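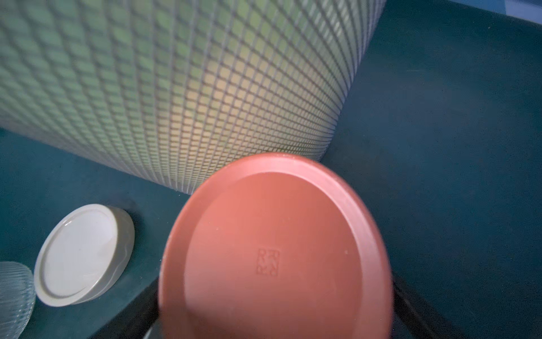 Since February I am trying to write down our rules for gripping things with lids, because until now every person in our small group had his own rules in his head. My first version was 4 pages long and people did not read it. The second one has 15 lines and hangs next to the bench. Line one says that a lid is a separate part until you have proved the opposite, and you write it on the task sheet as a separate part. A red lid held up close to the wrist camera, with the little embossed logo facing you, can fill so much of the view that you forget to ask what is under it. So line two says: before any lift, look from a second angle.

Mark Anthony Pangilinan, who reads all my drafts, wanted a line about force. I agreed, but I did not want one number for all jars. Glass is not the same as plastic, and a full jar is not the same as an empty one. We now set the limit for each object, and the value is written in the Stavon log together with the date and the initials of the person who chose it. 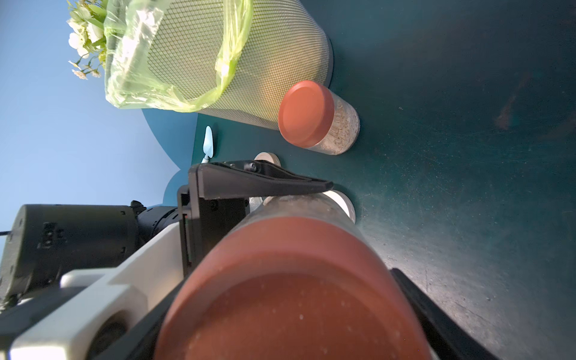 Glass jar with its red lid, held between the two fingers.

The other lines are mostly about cleaning and order. Wipe the finger pads before the first run. Wipe the lids also, dust makes them slippery. Keep one spare jar of the same kind within reach of the operator. If a run is stopped by hand, save it anyway and write why. Run 293 was deleted by me in a bad mood on a Monday, and I still regret it.

I will put the full list here when Mark has finished with his red pen.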